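Reorganización del puesto de trabajo doméstico: criterios adoptados

15 Apr 2022

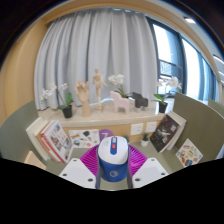

Con motivo del traslado a la vivienda de Kornside, se ha procedido a revisar el contenido del escritorio y a fijar unas normas de uso que esta bitácora recoge a efectos de consulta.

El tablero, de color verde oliva, se mantiene. Se descartó la propuesta inicial de cubrirlo con un vade, presentada por Onyekachi Ugwu en diciembre, por entender que reducía la superficie útil. El estante elevado conserva su posición, y el panel de tono madera clara queda reservado a los avisos en papel. Las tarjetas blancas fijadas a su derecha se revisarán cada 20 días; las que hayan perdido vigencia serán retiradas.

La lámina blanca con pequeños dibujos, apoyada al fondo, permanecerá en su lugar, al igual que el distintivo redondo de color morado. Ambos elementos carecen de utilidad práctica y así se hizo constar. Miyuki Ikeda solicitó expresamente su conservación y la petición fue atendida.

En cuanto a los aparatos de mano, como el blanco y azul del botón rojo, se establece un máximo de dos sobre la mesa. Los restantes se guardarán en la caja Jumar del armario, junto con sus instrucciones.

Queda pendiente la clasificación del archivo fotográfico en papel, que suma más de 2,206 copias y ocupa todavía el pasillo. Se informará de su destino en una próxima entrada.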